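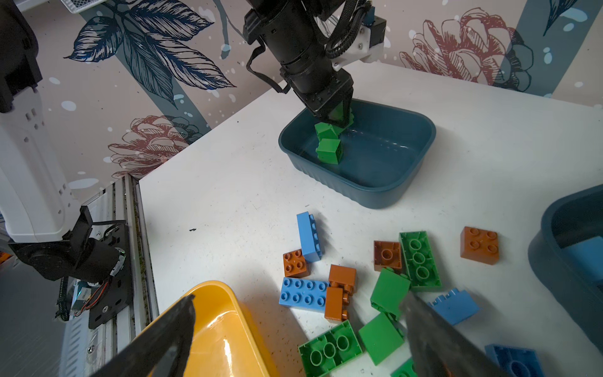 I have a theory that the big toy bin is the worst thing that ever happened to building blocks, and I'm going to defend it even though my brother-in-law Leobardo has already told me I'm wrong twice.

You know the bin I mean. Knee-high, lid long gone, every block the family has ever owned in one heap. We had one for years. When my kids wanted to build something, they'd tip the whole thing over, and the sound of that on a hardwood floor at seven in the morning is something I still hear in my sleep. Then they'd dig for one green piece, get bored, and wander off. Guess who picked it all up.

What changed my mind was a set of small plastic tubs. Low ones, in colors you can tell apart across a room — dark teal, bright yellow, that kind of thing. Put a few on a white tabletop with a block or two in each and suddenly you can see everything. A green block sitting in a teal tub is just easy to find! You reach in and there it is.

Leobardo says this kills creativity. His argument is that kids need the heap, that digging for one piece and finding another is how the good ideas happen. I'll give him some of that. I once watched my daughter go looking for a wheel and come back with a dragon. But I think he's remembering being eight with a free Saturday kind of childhood, where you could spend a whole afternoon digging. Mine get the stretch between homework and dinner.

My friend Fadwa goes further than I do and sorts by color, size and shape. She has 1,000 pieces, she knows it's 1,000, and I wouldn't dare touch a single one. That's too much for me. If I need a chart to put a toy away, the toy is going under the couch.

So I've landed in the middle. Small tubs, loosely sorted, on a table and never on the floor. If a blue one ends up in with the greens, fine, I'm not fishing it out. And the table goes against the wall with the nice wallpaper, because I'm tired of the idea that kid stuff has to live in the ugliest corner of the house. Big dusty-rose flowers and navy leaves look great behind a bunch of plastic. I'd rather look at that than at a beige closet door.

Does cleanup still take forever? Some nights, sure. My son can make putting away 9 blocks last until bedtime. But he does it himself now, and the big bin is out in the garage holding soccer balls. Leobardo can have it if he wants it.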